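搜索 请输入关键词 搜索

手持夹爪采集设备怎么做预算:从两套到一个小组

去年八月我们给布料整理项目报设备预算,第一版表格只写了夹爪本体,批下来以后又补了三次申请。下面把后来用的做法按顺序写出来,适合要在住户家里或者样板间里采集叠衣、铺床一类动作的小组。做桌面装配的可以跳过第四步。

第一步 先定工时,再定套数

很多人先问一套多少钱。先把要采的总量写下来,再除以每个人每天能交的有效时长,得到人数,人数再决定套数。我们的项目要交900条合格记录,每条从展开布料到放手算一次。操作员第一周的合格率明显偏低,不要拿熟练以后的速度去排第一周的计划。

套数按下面的口径算:
单手任务,每名操作员一套。
双手任务,每名操作员两套,左右手各一套,编号分开登记。
备用机按组配,每组至少一套,不要几个组共用一套备用机。

我们最初按全部单手报的,结果叠床单和大件针织物都需要双手,套数不够,工期往后拖了18天。任务清单没有定稿之前,不要提交套数。

第二步 把一套设备拆成行

供应商报价单上的“一套”范围不一样。我们比过 Harano 和 Kimmont 两家,一家的报价含充电底座和运输箱,另一家只含本体和一副手指。表格里要拆开写,每行单独填数量和单价:

1. 夹爪本体(含镜头和控制板)
2. 手指,注明长度、材质、是否开槽
3. 手指支架和紧固螺丝
4. 电池或供电线
5. 存储卡和读卡器
6. 标定板
7. 编号贴纸,带二维码
8. 运输箱

报价单里没有写的行,发邮件问清楚再填,不要填零。填零的行后来都会变成补充申请。

第三步 耗材单独列一张表

手指是消耗最快的部件。抓毛巾和牛仔布,手指内侧磨损快;抓细针织,问题是勾线,手指边缘要经常检查。我们按每套本体配三副手指做的预算,用到项目后半段刚好够。如果任务里有拉链、扣子这类硬件,再加一副。

螺丝要买同一批次的,多买一盒。Ataberk Kurtuluş 负责我们组的维护,他的要求是每次换手指同时换螺丝,旧的不回盒。一盒螺丝很便宜,现场少一颗就得停工。

存储卡按两天的量配,白天采、晚上拷。卡上贴的编号要和本体编号一致,否则后期对不上时间。贴纸也算耗材,磨花以后扫不出码,每套备两张。

第四步 现场费用

在真实住处采集,设备以外的钱占的比例不小。需要列的有:

场地费。按半天计比按天计划算,一间卧室半天能做完一组床品任务。
交通和搬运。两套设备加箱子,一个人拿不了,按两个人出行报。
布料和衣物。住处原有的衣物可以用,但种类要先登记,缺的再买。我们列了毛毯、毛衣、床单、枕套、裤子五类,买的部分由 Dagmar Kopecký 统一采购,发票抬头一次开齐。
清洁费。借用的床品用完要洗,写进合同。
授权书打印。每处住址一份,出现在画面里的人每人一份。

看场地的时候顺便记下窗户朝向、柜门是否反光、床边能站几个人。窗户正对床的房间,安排在光线平稳的时段。如果要加补光灯或遮光帘,算进场地这一栏。

第五步 租还是买

项目短于三个月的,先问租。Fastent 可以按周租,押金另付,损坏手指按件扣。我们算过一次,用满14周以后,租金加押金占用的成本就超过了购买,所以长项目直接买,短项目和备用机用租的。

租的时候注意三件事。本体固件版本要和自有设备一致,不一致的记录要分开处理。退还时要求对方当面验收签字。编号不要覆盖对方原有的贴纸,在自己的登记表里加一列对应关系就行。

第六步 人员培训也要有钱

培训一般会漏报。新操作员需要一天熟悉握持和扣动,再用一天做试采,这两天的记录不计入交付,工资照付。Wondimu Negash 带培训,他的做法是两人一组,一人采,一人看记录表,半天后互换。培训用的手指可以用旧的,本体要用正式设备,不然手感不同,正式采集时又要适应一遍。

第七步 填总表

总表用四栏就够:一次性购买、耗材、现场、人员。每栏末尾留机动,耗材栏留得多一些。我们最后一版总表一共413行,包括每处住址的场地费明细,财务要求按这个粒度填。如果你们财务允许合并,现场费用可以按周合并,耗材不建议合并,后面补货要查。

提交前核对:
套数和任务清单的单手、双手标注一致。
每套本体都有对应编号。
租赁部分写明起止时间和押金。
培训天数没有算进交付工期。
运费和关税有单独一行。境外发货的,运费按实际重量,箱子比本体重。

批复以后

到货当天开箱登记,逐套通电,指示灯、镜头、扣动各试一遍,有问题当天写邮件给供应商。Igor Jurčo 管登记表,他把编号、到货状态、配的手指副数放在同一行,换过手指就往后加一列。项目结束盘点时直接看这张表,哪些能转到下一个项目,哪些要报废,一并报给 Přemysl Matoušek 签字。

登记表模板和总表模板放在 Gosling 项目共享目录的“采购”文件夹里,改之前先另存一份。

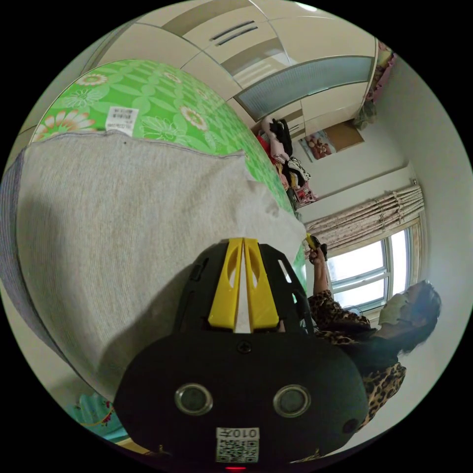
卧室布料任务现场,近处为0107号夹爪。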